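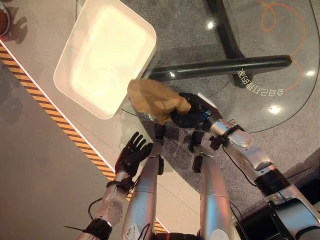
Step 2: Clear the paper off the table

Pick up any takeout bags before you wipe the glass. Crumpled paper drags crumbs around and can hide a receipt, so open each bag and check inside.

Set a shallow tray on the table and put the small stuff in it – bags, napkins, menus.
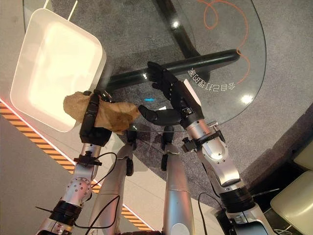 Flatten the clean bags and save them for packing. Greasy ones go in the trash.

Step 3: Wipe the glass

Start at the middle and work out to the rim.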